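Subject: Re: [hindby-tidiers] Tins, and what on earth to do with the small stuff
From: Joelle Dabbas
Date: July 2019

Hello all,

Suha wrote:
> I've finally emptied the odds and ends drawer in the kitchen and I'm
> stuck. The big things were easy, they had homes to go to. It's the
> bitty stuff that's left: hair ties, cotton buds, single tea bags out of
> hotel rooms, rubber bands, those little packets you get given with
> everything. Omar says bin the lot. I don't want to bin the lot! Does
> anyone use biscuit tins, and do you keep the lids on?

Yes to tins, Suha, and please don't listen to Omar (sorry Omar, but you did once throw away the key to your own shed).

I started with tins in March, after I'd given up on those plastic drawer dividers from Clurner that slide about every time you shut the drawer. I paid 2 pounds for a red one at the Serkham car boot and it's been the best thing in the house. No divisions inside, no labels, you just put things in it. My only rule is that if the lid won't go on I have to take something out, so I suppose that answers your second question. Lid off while I'm sorting, lid on when it goes back on the shelf.

The way I go about it is to tip everything out on the table first, on a cloth so that nothing rolls off on to the floor, and then put back the things that belong together.
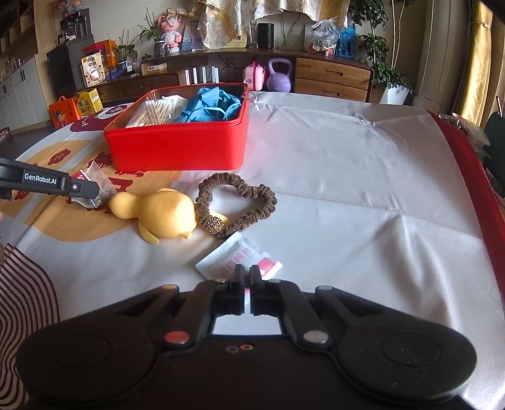
I do the long thin things first, so cotton buds and that sort of thing, and I try to keep them bundled up on one side. If you drop them in any old how they end up underneath everything and you never get hold of just one. Then anything soft goes in the other half, because it squashes. Cloths, gloves, the spare bag you keep for shopping. Soft things are brilliant for stopping the rest from rattling, too, if you're like me and can't bear a rattly tin.

Now, tea bags. I know Samira keeps hers in with everything else and says it does no harm, but I'd keep them apart, especially those pyramid ones in the mesh. They're lovely, but the leaves pick up the smell of whatever's next to them. I had some from Bitar in the same tin as a bar of soap and the whole pot tasted like a bathroom. If they've got a paper tag I wind the string round once and tuck the tag under, otherwise they all knit themselves together and you pull out 7 when you wanted one. Struan has a jar that says it holds 100 and he swears he's had 200 in there by squashing them down, but I've had tea at Struan's and I think some of them have been at the bottom since he moved in!

Hair ties I've never solved. I've tried looping them round a pencil, I've tried an envelope, and they still turn up behind the toaster. If anyone on the list has cracked it, do say.

And toys. Suha, you didn't mention toys but with your two I bet there were some in that drawer. Mine don't go in the tin at all, they get a basket by the back door, and bath ducks go back upstairs the same day or they live in the kitchen for ever.

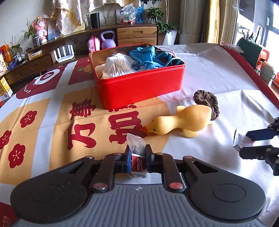

Duck, hair tie and red tin, with a tea bag held up in front

One more thing about the cloth. It's worth using one with a bit of a pattern for most jobs, but if you're sorting anything tiny and dark do it over a plain pale bit. I lost a tiny black button on a flowery one for a whole afternoon and it was sitting right in the middle of a flower the entire time.

Suha, I've got a spare tin, blue, a bit dented on one corner but the lid fits. It's yours if you want it, and I can drop it round when I bring Samira's cake stand back (I haven't forgotten, Samira, it's by the front door). Let me know whether you'd like it, and what you decide about the rubber bands. I've got far too many of those myself.

Love to all,
Joelle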